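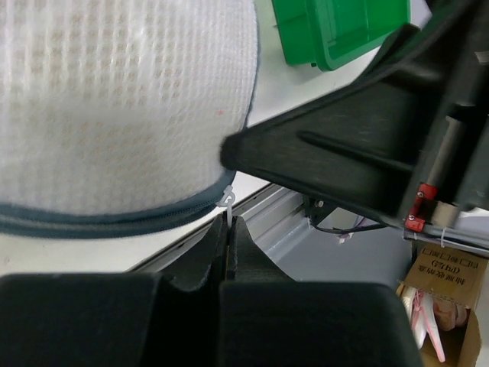
December 11, 2022

Washing test of the Akoston cotton, second batch. I write it the same evening so I don't forget the details.

Four pieces were cut from the roll that came from Stermont in August. Before washing, the long piece weighed 643 g on the kitchen scale. I washed at 40 degrees with the mild powder, no softener, low spin. Mesh bag again, closed to the end this time.

After drying flat overnight and pressing with steam, the same piece is 594 g. This is a bigger loss than I expected. I think the factory puts a lot of starch in this cloth, and the first rinse water was also cloudy. The scale should be checked with the brass weight before we believe the number.

Shrinkage: 5 percent in the length, almost 10 in the width. Strange for me, usually it is the opposite. Maybe I marked the warp direction wrong. To check with the selvage, I kept one strip.

The edges with zigzag stayed good. The edges with only pinking scissors made many threads, and I had to cut them away by hand.

The Lilolness dye is not opened yet. I want to wash one more time without dye, and compare. If the width shrinks again, we cannot use this cloth for the Kennedy aprons without washing the full roll first.

To buy: powder, distilled water, pencil for fabric (the blue one disappears with steam).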